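A Day at Plundiswood Mill

Posted Thursday, January 13, 2022

My sister gave me the ticket for my birthday, which falls in that flat bit of the year when the decorations are down and there is nothing to look forward to but the car insurance. It was a good present. I have been buying flour from Plundiswood for years without ever wondering much about the place it came from, and when I heard they were opening the mill for a winter open day I said (several times, in her hearing) how much I should like to go.

Getting there is half the fun, or so I told myself at the second wrong turning. You leave the main road by the garden centre and follow a lane that gets narrower and narrower until you are fairly sure you're on somebody's farm track, and then the trees open out and there is the mill, four storeys of red brick with the water going past it at a tremendous rate. We'd had rain all week. Parking is in the field behind, and I was glad of my boots. If you go in February, when they are doing it again, please don't wear anything you're fond of below the knee.

We were met in the yard by Hamisi Makori, the head miller, who has a lovely carrying voice and needed it over the noise of the weir. There were 30 of us on the morning tour, which was the limit, and he split us into two groups so that we could all get up the ladders without treading on one another. I say ladders. They're called stairs on the leaflet, but I went down them backwards holding on with both hands, and so did everyone else over the age of twelve.

He started us off outside with the wheel. There has been a mill on this bend of the river, he told us, since 1248, though it has burnt down twice and been washed away once, and the oldest stone you can see today is a doorstep. The wheel itself is a good deal younger. It was rebuilt by a local man called Matlala and his two sons, who did the whole thing in oak over three winters, and the family name is cut into one of the spokes. You have to wait for it to come round. My sister saw it straight away and I missed it four times running, by which point the rest of our group had gone in and Hamisi was very kindly pretending to look for his gloves.

Inside, the first thing you notice is the shaking. It isn't violent, it's more like standing on the deck of a ferry, and after ten minutes or so you stop feeling it until you put your hand on a rail. The second thing is the smell, which I had expected to be like a bakery and was much more like a barn – dry, sweet, a bit dusty, with something of warm stone behind it. I could have stood there all morning. A little boy in front of me said it smelled like Weetabix and he was quite right.

We went to the top and worked our way down, following the grain. Up under the roof are the bins, great sloping wooden things with their sides polished by a couple of centuries of wheat, and from there it all falls by gravity through chutes and canvas sleeves to the floor below. There are two pairs of stones. One is French, built up out of pieces of very hard quartz and bound with iron, and that is the pair they use for bread flour. The other is a softer grit, used for oats and for animal feed. Hamisi lifted a hatch and let us put our hands in the flour as it came down the spout, and it was warm! Not hot, he said, it must never be hot, and a good part of a miller's day is spent with a hand under the spout rubbing the meal between thumb and finger to see how it's coming. He could tell from the feel of it that the stones were set a touch too close that morning, and went off to turn something a quarter of an inch. I rubbed away at mine and felt nothing but flour.

He was very good on dressing the stones, too, which I had never understood. The grooves wear down and have to be cut again by hand with a steel pick, and to do that you must lift the top stone off with a crane and turn it over. It weighs 900 kilos. They do it at night, when the building is quiet, and it takes two people the best part of a week to do a pair. One of our party asked whether you couldn't do it with a grinder. There was a pause, and Hamisi said that some do.
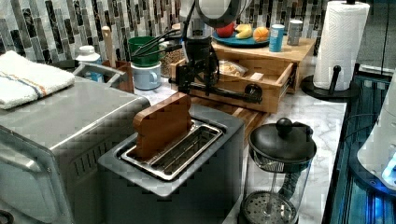

Lunch was in the old cart shed and was included in the ticket. Leek and potato soup, as much bread as you liked, and a slab of a local cheese called Dristano that I had never come across before, rather crumbly, with a good sharp finish to it. I asked the girl serving where I could get some and she said only at the mill and at the Saturday market, so I bought two pieces to take home and my sister bought one, and we ate hers in the car.

The bread deserves a paragraph to itself. They bake three kinds on open days, and the one everybody went back for was made from Ernix, an old wheat that a neighbouring farmer has been growing on for them from a few handfuls of seed. It stands nearly as high as your shoulder in the field, apparently, and falls over if you so much as look at it, and you get nothing like the crop you would from a modern wheat. But the flavour! Nutty and almost a little malty, with a chewy crust. There was a short talk about it after lunch with some very good slides of the harvest, and a longer discussion about rainfall which I'm afraid I partly slept through, having sat too near the heater.

In the afternoon you could choose between a baking lesson and a walk up to the sluice. My sister walked. I stayed in the warm and learned that I have been kneading far too much and proving far too little. We each made a small wholemeal loaf and were sent home with it in a paper bag, along with a pot of the mill's own starter, which is now living in my airing cupboard and has already been over the side of its jar once. I have had to put a saucer under it.

The shop is small and you should go before the coach party does. Flour is sold in all sizes up to sacks I couldn't have lifted, and they'll carry it to your car if you ask. I came away with plain, strong white, a bag of the Ernix and a tea towel with the wheel on it. There were oatcakes as well, but those had gone by three o'clock.

A few practical things, as I know some of you will be thinking of going. The upper floors can't be reached without climbing, though there is a bench and a film on the ground floor for anyone who would prefer it. Dogs are welcome in the yard but not in the mill. The loos are across the lane, and clean. The field holds 70 cars and was full by half past ten, so do set off early, and fill up before you leave the main road, as there isn't a petrol station after the garden centre. Booking for February is by telephone only and the line is answered in the mornings. Let it ring, they may be up a ladder.

My loaf, by the way, came out a bit flat on one side. We had it the next morning with marmalade and finished the lot.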